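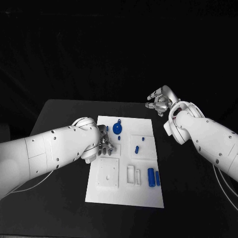

Home Guides Admin Accounts Contact

4. Changing the account owner when a manager leaves

Do this before their last day if you can. Takes 20 minutes. Longer if they've already gone, see 4.3.

Applies to Prendemov Teams, office and regional accounts. Not the free one.

4.1 Before you start

You need:
- owner login (theirs, or yours if you're co-owner)
- the new owner's work email, already verified
- the org number, on the billing page under the company name
- a phone that can recieve codes. Not the departing manager's phone.

Note: new owner must have been a member for at least one full day. Added this morning? Wait till tomorrow.

4.2 Handing over

1. Sign in. Settings > Organization > Ownership.
2. Click Transfer. If it's greyed out, you're a regional admin, stop here and ask head office.
3. Type the new owner's email. Full address, no aliases.
4. Pick what goes with it. Billing, channels and public page are ticked already. Press contacts isn't. Tick it.
5. Enter the code from the phone. Good for 225 seconds, then you start again from step 3.
6. New owner gets an email. They have to click Accept. Until they do nothing changes, old owner still has everything.
7. Both sign out, both sign back in. Check the name at the top of the Ownership page.

CAUTION: don't delete the old owner's profile before step 7. Deletes the pending transfer along with it and we can't bring it back.

4.3 Owner already gone

Ask your HR contact to send the departure notice to the Gosotbridge support desk, from a company address. Form 33, both pages signed. Support will lock the account to read-only while they check it. Messages still arrive, no one can post to the public page.

Wednesday is changeover day for these. Anything in by 4 p.m. Tuesday gets done then, otherwise following week. So-ying Yip handles the queue, put her name in the subject line or it goes to general.

4.4 Public page and announcements

The old owner's name stays on the public page till you change it. It does not update by itself.

1. Settings > Public page > Leadership.
2. Remove the old name. Add the new one, or choose Vacant.
3. Untick "Announce this change" unless comms has signed off. It's ticked by default. It posts to all followers straight away.
4. Save.

Note: two people leaving at once, e.g. country head and policy head, do them one at a time. Save in between. Doing both in one go sends two announcements even with the box unticked. Known fault, fix is coming in the next Chuang release.

4.5 After

- Scheduled posts: still go out under the old name. Reassign or cancel.
- Linked apps: reconnect Prutham by hand, the token dies with the transfer.
- Ad spend limits: reset to zero. Yes every time.
- Error 2436 on the billing page means the card is still in the old owners name. Update card, reload.

Stuck? Tzu-hsuan Chow, account set-up, weekday mornings. Have the org number ready.

Next: 5. Adding a regional admin

Last updated: March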